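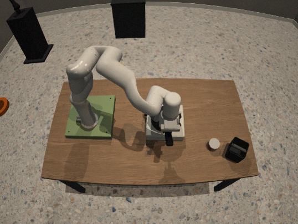
White arm, green plate, and the layout I'm pricing out.

So the spreadsheet is on version 48. I wish I were kidding! When I started in March I figured I'd price one arm and one gripper, add a table, and be done by dinner. Then I started planning the whole cell in simulation before spending any real money, and that's where the list got long.

The arm is the easy line. I've gone back and forth between the Staris and the Walczak for weeks, and they come out close enough that I've stopped comparing brochures. What eats the budget is everything bolted to it. The mounting plate, the cabling, the gripper, spare fingertips, a table stiff enough that nothing wobbles when the arm swings. I had 800 dollars down for the table and I now think that's low, mostly because I forgot freight (again).

Then there's the camera question. I'd been planning on one overview camera and calling it good. But once you put a view out at the business end, you see how much of the picture the gripper itself eats up, and how shadows pile up on the wood right where you want to work. So now I'm pricing a second camera, and a second camera means another mount and another cable run.
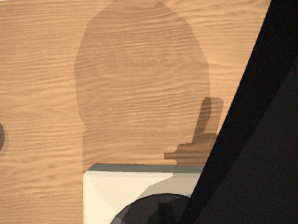

Imad Semaan wrote in to say I should quit agonizing over the camera and spend the money on lighting first. Two decent diffuse panels did more for his setup than a sensor upgrade that cost three times as much, and he'd put them on the order before the arm ships, so they can go up while the floor is still clear.

I think he's right, and it stings a little, as I had exactly zero dollars under lighting. I've moved 328 over from the "nice to have" tab. Carnoleo sells panels on stands that would fit in the space I have, and I can always swap them for ceiling mounts later.
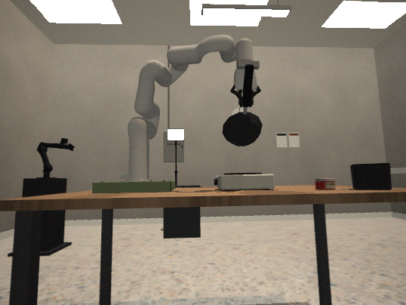

The other thing I keep changing is reach. On paper the smaller arm covers the table fine. Run it in the sim with something in the gripper, though, and you start wanting clearance above everything else on the bench – more than I'd allowed. Going up a size adds weight, which means a heavier plate, which means a talk with Vesalach about lead times. They quoted me up to 2 months on plates! I'd want that order in well before the arm.

My plan for now is to buy in two rounds. Round one is table, plate, lights and the overview camera. Round two is the arm and gripper, with the close-up camera if there's anything left. I'm keeping a separate line for fingertips too, and I'm not letting myself borrow from it.

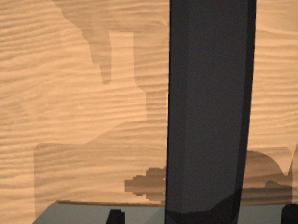

Arm or gripper up close, with shadows on both sides. Lights are now in round one.

If you've bought a plate from anyone other than Vesalach, please tell me what you paid and how long you waited. I'd like to get round one ordered before I start version 49.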